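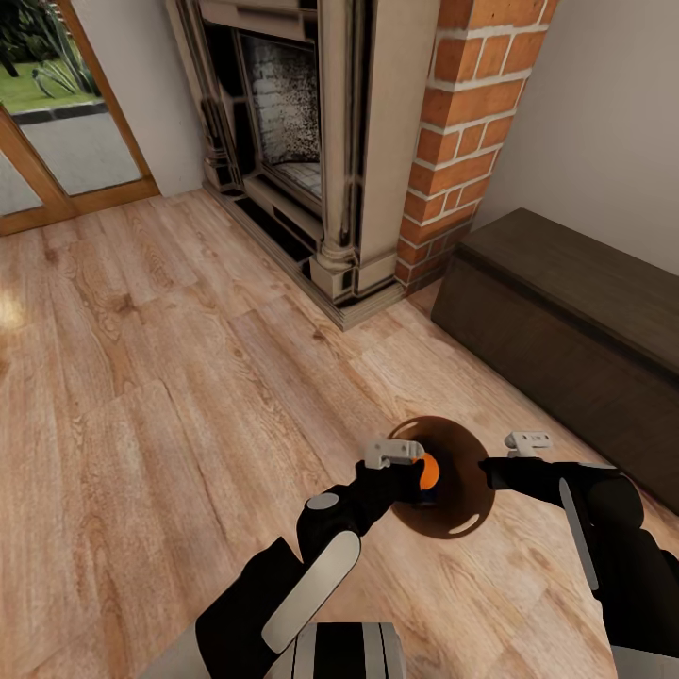 Do I need to leave an expansion gap if I'm laying solid oak boards in a small room?

Leave one all the way round, 15 mm at the walls and the same at the hearth, and hide it under the skirting. Small rooms swell too.

plinthandplum wrote:
Thanks. The room is the box room in our end terrace in Halden, so "small" is generous. The man in Brestwood Flooring told me gaps were for laminate and that real wood "knows what it's doing". I've met real wood. I have a back door made of it.

old_tongue wrote:
Brestwood sold me 4 packs of boards and a tub of glue I could have moored a ferry with. Nice people. I wouldn't take physics from them.

Gap, yes. But 15 all round in a box room is overdoing it. I went for less in mine and it hasn't budged in six years.

gritty60 wrote:
Six years of luck and a dry house. I skimped on mine and by March it had a hump you could have sledged down. My wife named it. Leave the full gap.

old_tongue wrote:
Was yours glued or nailed?

gritty60 wrote:
Floated. Before you start, yes, I know.

old_tongue wrote:
I wasn't going to say a word. I was going to say several.

plinthandplum wrote:
While you two are at it: does it matter which way the boards run? I quite fancy them on the diagonal.

Pacheco wrote:
On a concrete floor, glued, run them however you like. Over joists you want them going across, or a diagonal if you have patience and a decent mitre saw. You'll lose more to offcuts, so buy an extra pack. I did our hall that way and it took me the whole of a bank holiday plus the marriage guidance.

Also let the packs sit in the room before you lay them. Mine stayed in the garage, which in January is basically a pond with a door.

plinthandplum wrote:
It's joists. And how long should they sit? The Tredora leaflet that came with mine just says "adequately".

gritty60 wrote:
A fortnight, heating on as normal. "Adequately" means they don't want your phone call.

old_tongue wrote:
For once I agree with him. Still say the gap's too big.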